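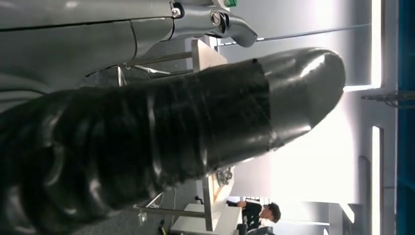 Safety Lead at Orska Discusses the August Hand Fault and the Changes That Followed

Orska Center for Applied Handling, Privham
Published 03/03/2026

When a humanoid robot at the Orska Center closed its hand on the rim of a storage crate last August and did not let go, the session was stopped within moments and no one was hurt. The review took a good deal longer. The center's safety lead, who directed that review, agreed to discuss its findings for this bulletin and asked to be identified by position only.

The fault was entered in the center's log as item 606. At the time, two robots were working on Clomow, a project in which machines move crates between shelving units under the control of remote operators. One of the robots had been told to open its right hand. The hand closed instead and held its grip while the arm began to lift.

"The first thing I was asked was whether the robot had gone out of control," the safety lead said. "It had not. It was carrying out an instruction faithfully. The instruction was an old one, and the system had no way of knowing that it was old."

According to the review, the link between the operator's station and the hand controller dropped for 200 milliseconds. When it returned, the controller acted on the last message it had stored, a command to grip. The arm, which runs on a separate link, had lost nothing and went on to the next step of the task. For a short time the two parts of the machine were working from different instructions.

The crate was pulled against the shelf and tipped. A staff member who had been standing outside the marked area stepped forward to steady it. The safety lead considers that step the most serious part of the event.

"A tipping crate is a small matter. A person reaching toward a hand that is closed, under load, and not answering its operator is a serious matter. Our training had told people where to stand. It had said very little about what to do when something starts to fall, and the natural thing is to catch it."
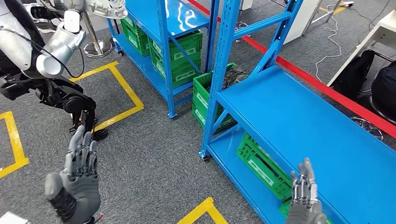

Crate handling between shelving units at the Orska Center, with tape lines on the floor.

The emergency stop worked as designed, but it raised a second problem. Stopping the robot cut power to the arm and left the fingers locked around the rim. The written procedure for freeing a locked hand covered an earlier model. Staff waited for a technician to arrive from the Sun building, on the other side of the site, before the crate could be released.

"I would make the same decision again and have them wait," the safety lead said. "I was less content that they had to. A stop should leave the machine in a condition that the people present know how to deal with."

Asked why the link fault had not come up in testing, the safety lead was direct. The hand and the arm had each been tested for a lost connection, and each had passed. The tests had never been run with only one of them disconnected while the other kept moving.

"We tested the parts and assumed the whole. Several of us signed that test plan, and my signature is on it."

The controller now discards any stored command once the link has been interrupted, and the arm holds its position until the hand reports that it is ready. The operator must then confirm the next movement. Some operators have complained that this makes sessions slower, particularly on days when the network is busy. The safety lead accepts the complaint and does not intend to change the rule.
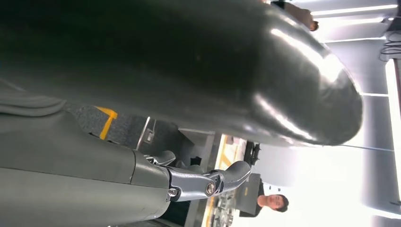 Rules for people working near the robots have also been rewritten. Staff are told plainly to let objects fall. Anyone who wishes to enter a marked area must first hear the operator say that the robot has been stopped, and the procedure for releasing a locked hand is now part of basic training for everyone who attends a session.

The review left one question open. The cause of the dropped link was never established. Cables were replaced and the network equipment was checked, and the fault has not been reproduced. The safety lead declined to call the matter closed on that basis.

"I can tell you what the machine will do the next time the link drops. I cannot tell you why it dropped, and I have asked that the item stay open in the log until someone can."

Crate handling under Clomow resumed after the new controller settings had been tested on both robots. A further review of the hand release procedure is planned, and its findings will be shared with staff at Privham when it is complete.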